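Unit 13: Sorting by One Attribute
Instructor: Tanveer Durrani
Handout revised Oct 29, 2024

Read this before the lab. Bring your copy of the Erholm chapter.

1. The table

Cover the whole surface with brown kraft paper and tape it down. Mark a grid on it with blue painter's tape. The cells only need to be roughly square. A plate may sit across a tape line – the grid is for noting positions and does not limit where things go.

2. Plates and blocks

Each plate stands for one category. Color is the only attribute we use this week, so a yellow sponge block goes on the yellow plate and a lavender foam cube goes on the lavender plate. Ignore shape and texture, even where they differ. Set the two plates level with each other in the lower half of the grid, one left and one right.

The yellow block is already on its plate, left of center, and the lavender plate is still empty. Record this as one placed, one pending.

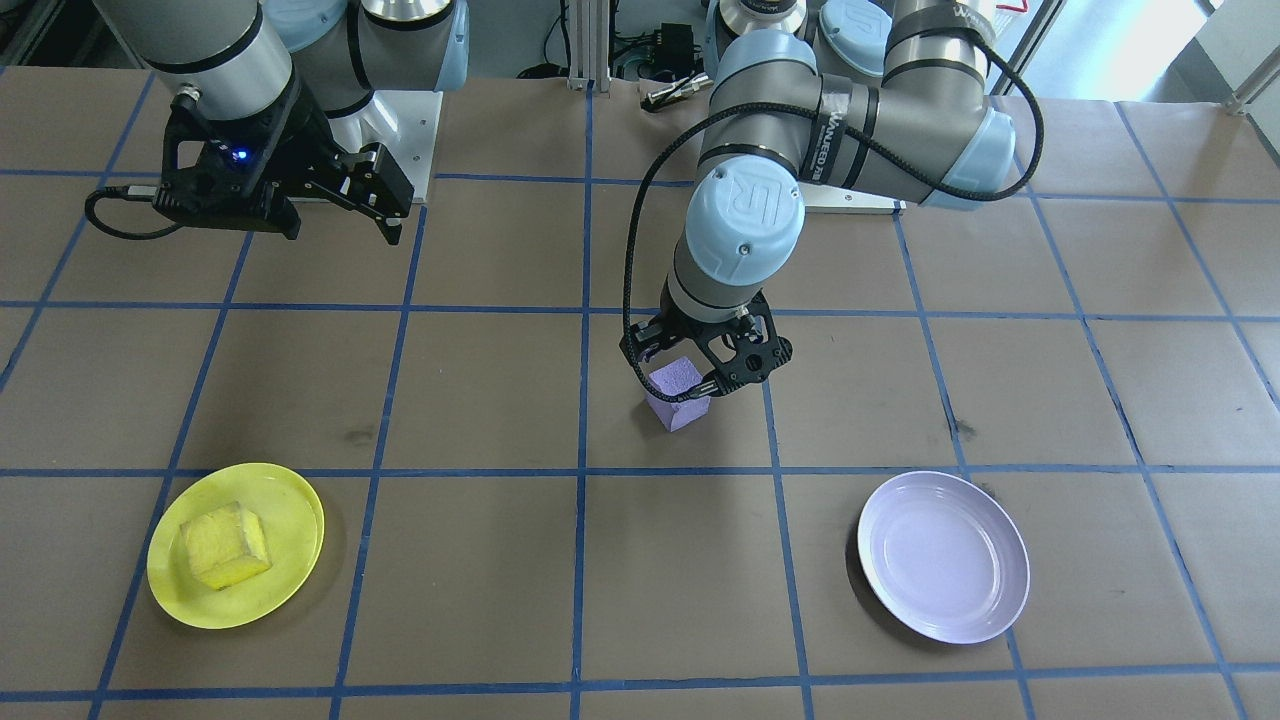 3. Writing it up

Draw the grid on your sheet and mark both plates. For each block write its color, its cell and the plate it belongs to. A block held over the paper gets the letter P until it is set down. Sheets go in tray 23.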